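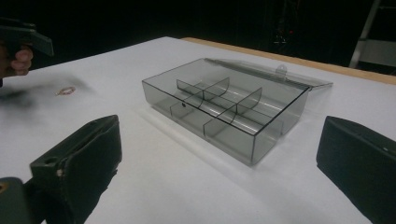

Warum rechnen wir die Greifpose nicht direkt aus der Tiefenkarte? Weil die bei durchsichtigem Kunststoff Löcher hat, und zwar genau an den Kanten, die unser Planer braucht.

4.2 Konturen statt Tiefe

Also schätzt Skokik die Boxpose aus den dunkleren Kantenlinien im Farbbild — das lief bei mir erstaunlich flott! Trainiert habe ich mit 600 Bildern, die Trennwände bekamen eine eigene Klasse.
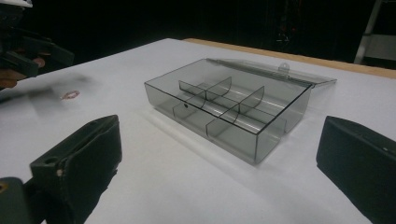 Abb. 3: Getönte Box mit offenem Deckel zwischen den Greiferfingern.

Zdenka Hoxha wandte ein, der Planer solle die Unsicherheit der Pose gleich mitbekommen. Das bauen wir gerade ein (siehe 4.3).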